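Friday, bench 2, Meltham batch

Good day in the dye room! Third go at the weld yellow on the Meltham wool and I think we finally have something worth keeping. Writing it down before I mix it up with last week's.

Setup first. 40 g of washed yarn, mordanted overnight with alum in the small steel pot, no cream of tartar this time (Lavanya Rai thinks it was dulling the color and I'm coming round to her view). Dried weld from the Skutholm bed, leaves and tops only. I tied it up in the old muslin, and there were far fewer bits to pick out of the wool afterward. Should have done that in the spring.

Brought the pot up very slowly and held it just under a simmer. Last time I let it get away from me and the whole lot went mustard, so I stood over it with the thermometer like a new parent. Added a pinch of chalk once the bath had some color, and wow, that's the step. It went from weak tea to proper lemon while I was still stirring. 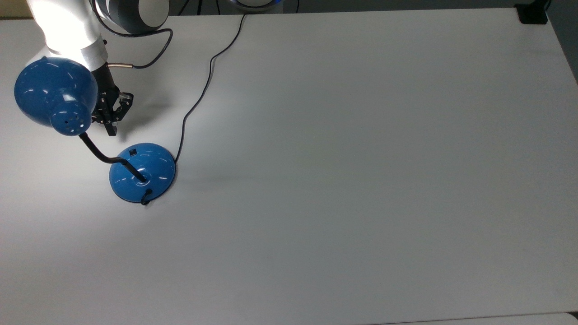
Pulled the first skein at 909 on the clipboard numbering and left the second one in for another hour. Tags are on both, pencil on card, so they should survive the rinse. The second is deeper and a bit greener at the ends where it sat against the bag. I like it more than I expected to. Lavanya wants the first one for the sample book, fine by me, I'll take the greenish one home and knit a swatch.

Still to sort out:

Lightfastness. Cut strips from both skeins, half under foil, and taped them in the south window. Leave them until the end of July, please don't move the card!

Water. The tap here is harder than at Varghese, where the original recipe came from, and that may be doing part of the chalk's job. Want to run one pot with rainwater and no chalk to see. There's a full can by the back door if it hasn't been used on the tomatoes.

Overdye. Flutia sent the indigo and it smells right. Plan is to dip a short length of each yellow and see what greens come out. I'm hoping for that sharp leaf green Lavanya got on silk, though wool may well go its own way.

Exhaust bath is in the lidded bucket under the sink, still plenty of color in it. If anyone has scraps of mordanted cotton, throw them in and write down how long they stayed.

Used up the last of the alum in the jar marked 1308. New bag is on the top shelf, unopened, needs a label.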